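How Loud Is Too Loud? Noise and Studying on the Third Floor
Final report, Intro to Research Methods
By Leonie Dreßler

So my project started with me being annoyed. I live in Parsons, which is the dorm next to the delivery road, and I do most of my studying in the open room on the third floor of the Tomitz building. Some days I get a ton done there and some days I read the same page four times. I wanted to know if that was the noise or if it was just me.

My question was pretty simple: do people who study in louder rooms say they get less done? I made a survey with Elīna Paju (she was in my section and did a project on sleep, so we shared a sign-up table outside the cafeteria and split a very large bag of pretzels). We kept it up through November and I got 106 answers. I threw out 3 of them for being blank after the first page.

The survey asked where you usually study, what you can hear while you're there, how much it bothers you, and how much of your plan for the day you finished. I also asked about headphones, and I'm really glad I did, because that ended up being the most interesting part!

I took my own sound readings too, with a free app on my phone. My advisor, Simone Xavier, warned me that phone readings are not very exact, so I only used them to sort rooms into "quiet," "medium" and "loud." The stairwell end of the third floor was loud. The window end was medium. The only quiet place I found was the map room, and it smells like wet carpet, so good luck with that.

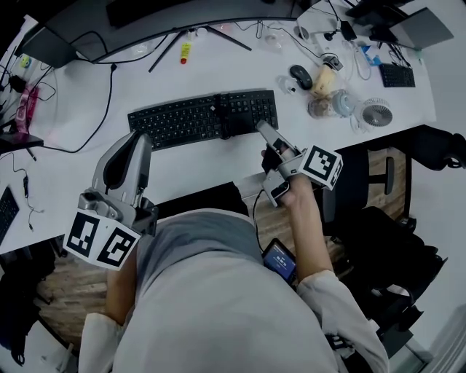 The kind of noise mattered a lot more than I expected. People hardly complained about fans or traffic, even the Parsons people, and I know what that road sounds like at six in the morning. What they complained about was talking, especially when they could make out the words. One person wrote half a page about a stranger's breakup. I read it twice, it was great.

Headphones were messy. Exactly 50 people said they wear them most of the time, and as a group they didn't finish more of their plans than everybody else did. But I forgot to ask what they were listening to!! Music with lyrics and plain rain sounds are probably two very different things, and I lumped them together. Gleice Conceição pointed this out when I practiced my talk on Friday, and by then it was too late to send out a new survey.

There are other problems. Everyone who filled it out was walking into the cafeteria, so I missed anyone who eats at home. Also "how much of your plan did you finish" depends on how big your plan was, and I for one make ridiculous plans.

If I did this over, I'd have 2 groups do the same reading in different rooms and give them a short quiz after. I'd also borrow a real sound meter, and I'd start in September.

For now I've moved to the window end and I bring earplugs. Thanks to Elīna for the table and for most of the pretzels.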